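Print | E-mail
Reading time: 2 minutes

Who Looks After the Computers? A Robot Helps Out
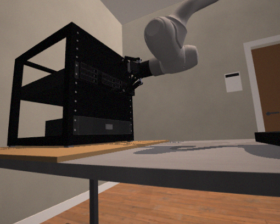 Every time you watch a video or save a game online, a computer somewhere has to do the work. Not the one in your hand. A bigger one, called a server. Servers are flat and wide, and they sit in tall metal frames called racks. Kind of like trays in a school oven.

At Limska, a company with 1604 servers, people used to do every job by hand. Checking. Pulling. Pushing back in. One server can weigh as much as a big dog! Lots of sore backs.

Now there are robot arms too. The one at Limska is called Kirui. It has joints, a bit like your shoulder, elbow and wrist, and on the end there's a gripper. That's the hand part.

First Kirui had to practice. Mostly on a computer, in a pretend room, where droping something costs nothing. It got 181 tries at one job. Then more.

So what do the people do now?

Different stuff. They plan which server gets fixed first. They teach the arm new moves. They still do the fiddly bits, like thin cables, becuase a gripper finds those hard. And a person always has the stop button. Big and red.

Did anyone lose their job? Good question to ask. At Limska, no, but some jobs changed a lot, and workers had to go back to class for 33 hours. Some liked it. Some missed the old way, and said so. At other places there may be fewer jobs, and grown-ups argue about that.

Night shifts got shorter too. More people home for breakfast.

Try it yourself: put on thick mittens and slide one book out of a full shelf. Don't bump the others. Hard, right?

Print | E-mail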